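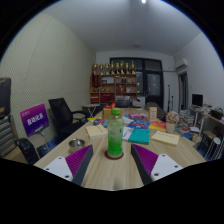
Botella verde sobre el posavasos, en la mesa larga

Tema: Una parada corta en Liltitz, ¿vale la pena?

zornora_viaja
Hola a todos. En septiembre voy en tren a Penbridge y tengo 3 horas de espera en Liltitz. ¿Alcanza para ver el centro antiguo a pie? Disculpen mis errores, el español es mi segunda lengua.

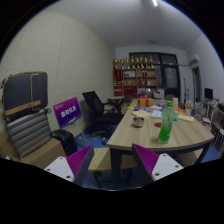 Llevo solamente una mochila pequeña, por eso no necesito consigna.

mapa_doblado
Alcanza de sobra. De la estación al edificio Wunderlich son 40 minutos andando, siempre junto al río.

tranvia2
No estoy de acuerdo. Con la ida y la vuelta le queda poquísimo. Yo tomaría el tranvía 2 y bajaría en el mercado.

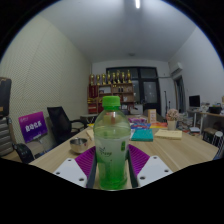 Además, el Wunderlich por dentro me pareció oficinas y nada más.

mapa_doblado
Pero el vestíbulo es precioso, hombre. ¿Subiste a la galería?

tranvia2
No, estaba cerrada.

zornora_viaja
Gracias a los dos. Creo que iré en tranvía y volveré caminando – si no llueve. ¿El billete se compra a bordo?

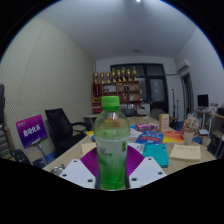
La botella verde, más de cerca

tranvia2
No, en la máquina del andén. Lleva monedas.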